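4. Fitting the Tsuchiya recoil spring guide

Read all of this before opening the gearbox. The box says "drop-in fit". Treat that claim with suspicion - we have yet to see two shells from the same mold take the guide the same way.

1. Remove the magazine and disconnect the battery. Fire one shot on semi to release the spring.

2. Take out the 4 shell screws and keep them in order. The rear one is longer.

3. Slide the old guide out. If it sticks, stop and look for a burr.

4. Seat the new guide with the flat side down. It should go in by hand. If it needs a mallet, it doesn't fit, whatever the listing told you.

CAUTION: The spring is under load. Wear eye protection.

5. Refit the shell and test with 29 rounds on semi before trying full auto.

NOTE: The seller quotes a life of 3000 rounds. No test conditions are given, so check the guide for cracks well before that.

Part no. 1448 fits the Rasedow stock tube only.

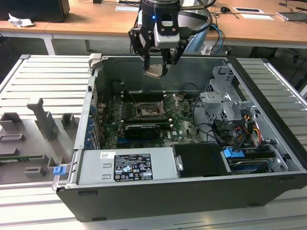

Open computer case, motherboard with CPU socket lever raised.

6. Write the fitting date inside the stock. Keep the old guide until the new one has lasted a few games.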